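**Notes 3 – Action chunking for two-arm tasks**

Readings: the Brerkanel report, sections 2 and 3. Skip the appendix on tuning.

A single-step policy maps the current observation to the next action. Small errors push the arms into states that are rare in the demonstrations, and the error grows with the length of the task. Chunking has the policy predict the next *k* actions at once. The effective horizon drops by a factor of *k*.

In the Skundar setup, *k* = 50. The training set has 248 demonstrations, all teleoperated. The observation is the head camera view plus joint positions for both arms. The output is one vector covering both arms and both grippers, so coordination is learned jointly. Training the arms separately gave poor timing at the point where the grippers meet.

Two ways to run the chunk:

- **Open loop:** execute all *k* actions, then query again. Cheap, but jerky at chunk boundaries.
- **Temporal ensemble:** query every step and average the overlapping predictions with exponential weights.

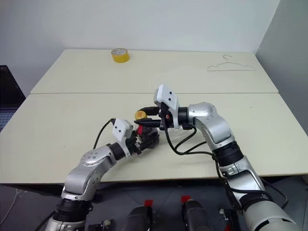 The ensemble smooths motion but adds lag when the weights favor old predictions. Close-range work between the grippers is most sensitive to this – a small offset in either wrist changes the relative pose directly. Skaltel handles it by shortening *k* near contact. Nasrallah keeps *k* fixed and changes the weights.

For next time: derive the ensemble weight on the oldest prediction as a function of *k* and the decay rate *m*.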